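O que é orar? Uma conversa para quem tem perguntas

Muita criança já viu a avó de olhos fechados antes do almoço, ou ouviu o pai falar baixinho à beira da cama, e ficou a pensar: com quem é que eles estão a falar? É uma pergunta muito boa, e vamos devagarinho, que há tempo para tudo.

Orar é falar com Deus. Há famílias que dizem "rezar" e famílias que dizem "orar", e algumas usam as duas palavras conforme o dia e a vontade. O importante é que a pessoa para um bocadinho, deixa o resto sossegar e conta a Deus o que leva no coração. Pode ser uma coisa muito grande, como a doença de um tio, ou pequenina, como o medo do teste de matemática (que, quando é nosso, nunca parece assim tão pequenino!).
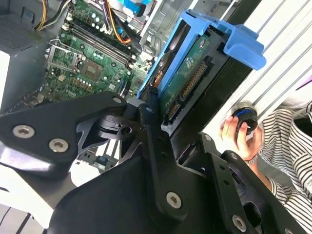 E é preciso saber palavras difíceis? Não é, não. Na Bíblia há um livro inteiro cheio de orações, chamado Salmos, e lá encontras gente contente, gente zangada, gente cheia de saudades e gente que só quer dizer obrigado. O Salmo 40 começa com alguém que esperou e esperou com muita paciência, até sentir que Deus o tinha ouvido. No Salmo 19, quem canta olha para o céu e acha que o próprio céu está a falar da glória de Deus. Se tiveres uma Bíblia em casa, pede a um adulto que leia contigo um bocadinho de cada um, sem pressa nenhuma.

Os amigos de Jesus também não sabiam bem como fazer, e um dia pediram-lhe que os ensinasse. Foi então que aprenderam o Pai-Nosso, que ainda hoje se diz em tantas línguas. Repara que começa por "Pai nosso" e que mais adiante pede o pão "nosso". Quem faz essa oração pede também pelos outros: pelo irmão, pelo vizinho do lado e até por aquele colega com quem se zangou no recreio.

Agora uma pergunta que as crianças fazem muito: e se eu pedir uma coisa e ela não acontecer? Os crescidos também perguntam isto, sabes, e às vezes ficam tristes com a resposta que não chega. A Bíblia conta que o próprio Jesus, numa noite muito difícil, pediu uma coisa ao Pai e depois acrescentou: "faça-se a tua vontade". Orar é confiar, e confiar às vezes custa. Podes dizer a Deus que estás triste ou aborrecido. Os salmos estão cheios disso.

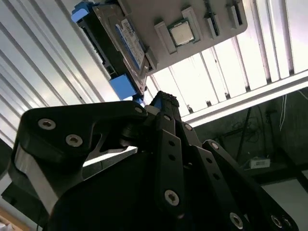 Um disco rígido e um processador num painel cinzento.

Quanto ao sítio, serve qualquer um: na igreja, na cama, no autocarro, debaixo de uma árvore. Há quem se ajoelhe, há quem junte as mãos e há quem prefira ficar de pé a olhar pela janela. Fechar os olhos ajuda a não nos distrairmos, mas não é obrigatório.

Se quiseres experimentar hoje à noite, pensa numa coisa boa do teu dia e diz obrigado por ela. Depois pensa em alguém que precise de ajuda e diz o nome dessa pessoa. No fim podes dizer "ámen", uma palavra muito antiga que quer dizer "assim seja".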